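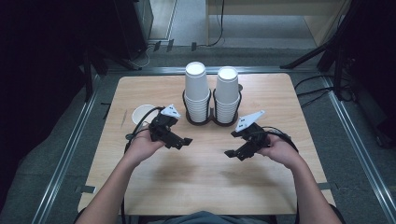 A Friday at Trakport

Fourteen of us took the early bus out to the Trakport furniture works in May, and I'd go back tomorrow. I had expected a lot of noise and a quick walk down a yellow line, but Margus Sakalauskas, who runs the veneer shop, let us stop wherever we liked (which was everywhere!).

We began in the log yard, where the stacks are kept under sprinklers so the ends don't split. Then on to the slicer - a great shuddering thing that takes leaves off a log so thin you can read newsprint through them. Each leaf is numbered as it comes off and stays with its neighbours all the way to the press. Margus has been there 22 years and still picks up every odd one to look at it.

The sorting room was my favourite. Leaves cut near the middle of the log come out in straight lines, and the ones cut flat across give you those tall nested arches that joiners call cathedrals. I've eaten my breakfast off a tabletop like that for years and never knew it had a name.

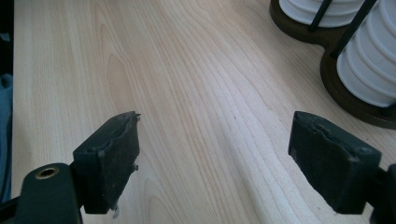
Members' Newsletter, No. 73, page 17

Lunch was in the canteen, beetroot soup and very good rye bread, and then Jurgita Rebane showed us the finishing line, where the Nidik dining tables get their oil. She let us try sanding an offcut by hand. Mine came out with a dip in it, and she was very kind about that.

The tour lasts just over three hours and there are a lot of stairs. Wear flat shoes, and bring a jumper for the log yard. The works shop sells bags of offcuts by the gate, cash only, and it shuts at four.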